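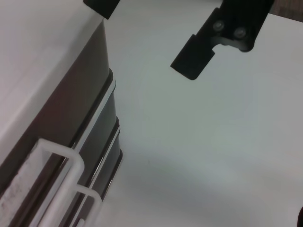
White tabletop, dark box.

June 25, 2022

Seed storage comes down to two variables, moisture and temperature, and moisture is the one most home gardeners get wrong. I did for years. I kept bean and tomato seed in sealed jars on a shelf and could not work out why the older lots came up so unevenly. The jars were tight. The seed had gone into them too damp, and a tight jar holds moisture in just as well as it keeps it out.

The lot that made me look into it was Girkura, a small cherry tomato I got from Kuldeep Rajput. I sowed 27 seeds and 17 came up. Seed from the same fruit, dried longer and kept in a paper packet, did noticeably better. That is a small sample and I would not publish it, but it was enough to change my method.

Tomato seed is fermented in its own juice for two or three days, rinsed in a sieve, and spread one layer deep on a coffee filter. Paper towel works but the seed sticks to it. Once the surface is dry I leave it out for another week, stirring once a day. Air drying stops when the seed reaches balance with the room. In a humid July that point is still too high for a sealed container. 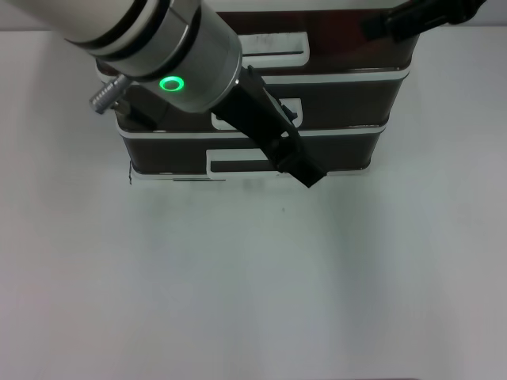
The second stage is silica gel. I weigh the seed in its paper envelope, weigh out the same amount of dry gel, and seal both in a jar for a week. Then the envelope goes straight into a second dry jar. For beans I allow longer — the seed is large and the water has farther to travel. Beans can also be dried too far, after which some of them turn hard and take up water slowly. If that happens, nicking the coat with a nail file fixes it.

Indicating gel is worth the small extra cost. When the beads change color, spread them on a tray and dry them in a low oven at the temperature printed on the package.

For larger lots I record the weight of 1000 seeds before and after drying. A falling number tells me water is still leaving. When two readings a day apart agree, I stop. A scale that reads to a hundredth of a gram is good enough for this.

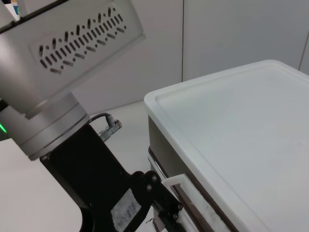
Can I put the jar in the freezer as soon as the seed comes off the gel?

Once it is properly dry, you can. Damp seed can be damaged by freezing, so when in doubt use the refrigerator. When you take a jar out, let it reach room temperature before you open the lid, or water will condense on the seed.

Dinesh Gautam wrote to ask about onion. It is short-lived however you treat it, and I buy it fresh every year. Lettuce keeps a few years if dry. My two oldest bean lots get a germination test next month, ten seeds of each in a damp towel.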